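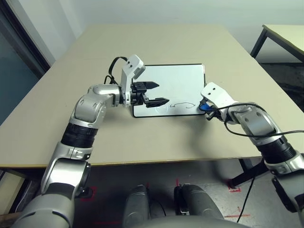
Trimum, Issue 8

Search Trimum
Type a word here
Go

WHERE DOES THE WRITING GO WHEN YOU RUB IT OUT?

People have been making marks for a very long time. They have been making the wrong marks for exactly as long. Somebody in ancient Rome spelled a word badly and wanted it gone before the teacher walked over, and you would have liked that person.

Roman schoolchildren often wrote on wax. Their notebook was a shallow wooden tray with wax in it, and their pen was a pointed stick called a stylus. The other end of the stylus was flat. To fix a mistake you turned the stick around and smoothed the wax over, and your terrible spelling was now just some wax again.

Parchment was harder. It is made from animal skin, it was expensive, and ink sinks into it a little. A scribe who made a blunder scraped it off with a small knife, very carefully, while probably thinking words that did not belong in a holy book. Sometimes a whole book was scraped or washed and used again for something else. A recycled book like that is called a palimpsest (say PAL-imp-sest, and then say it at dinner). The old writing can often be brought back with special lights and cameras, so anything embarrassing on those pages is now being read by professors.

Then came pencils. A pencil has no lead in it, whatever your grandfather calls it. The gray part is graphite mixed with clay. Paper looks smooth, but up close it is a messy tangle of tiny plant fibers, and when you write, bits of graphite get caught on it like crumbs on a sweater.

Before rubber erasers, people used bread. They took a soft lump from the middle of the loaf, rolled it around on the page, and the bread picked up the graphite. An eraser does much the same job, with fewer ants. The graphite sticks to the rubber better than it sticks to the paper, the rubber crumbles a bit, and those little gray worms on your desk are your mistake, still with you. Blow them on the floor and your mistake is on the floor.

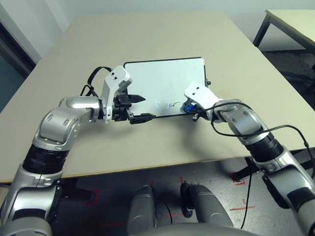 A reader in Drondthorpe writes to say that our last issue was wrong about all this, and that chalk doesn't get erased at all, it only gets moved. We have looked into it and are sorry to report that the reader is right. Chalk dust sits in the tiny bumps of a blackboard. Wipe it and some goes into the eraser, some goes into the air, and a good deal gets spread around as a pale smear. That smear is yesterday's math. If you have ever been sent outside to clap two chalk erasers together, you will know where the rest of it went (your hair).

The same reader would like to know if whiteboards are any better. They are, a bit.

A whiteboard is very smooth, with hardly any bumps for ink to hide in. The ink is clever too. Marker ink has color in it, plus a liquid that dries up quickly and leaves the color behind. In a permanent marker there is also a kind of sticky resin, which glues the color down. A dry-erase marker swaps that for something slippery and a little oily. The color ends up resting on a thin slippery layer and never gets a proper grip on the board. One wipe and off it comes.

Leave it for weeks, though, and the slippery stuff does its job less well. This explains the faint gray ghost of somebody's birthday countdown that has been on the kitchen board for as long as anyone can remember.
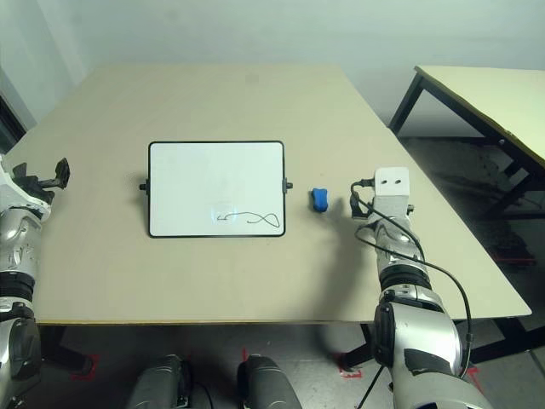 Help, I Used the Wrong Marker

Everyone does this once. The two kinds of marker are often the same size and shape, and they tend to live in the same cup. Say you have just drawn an enormous horse on a whiteboard in permanent marker. First, stop adding to the horse. Then take a dry-erase marker and scribble right over the top of it. The fresh ink contains a liquid that can loosen the old, dried ink underneath. Wipe while it is still damp, and a lot of horse should come away with it. You may need to go over it again. Old boards with scratches hang on to more horse than new ones.

Please don't try this on the wall. A wall is not a whiteboard, and the paint will take the horse's side.
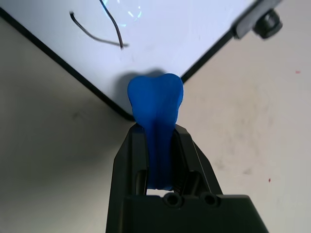
Reading time for this last part: 2 minutes (less if you skip the freezer)

THE PEN THAT CHEATS

Some pens have ink you can rub out, and they do it in a sneaky way. The ink is made to turn clear when it gets warm. You rub the page with the hard end of the pen, the rubbing makes heat, and the color vanishes. The ink is still there. You just can't see it.

If a page written in this kind of ink gets left in a hot car, the whole page can go blank, homework included. Your teacher has heard this one. Put the page in a freezer for a while and the writing may come back, along with every word you rubbed out on purpose, so check what those were before you hand it in.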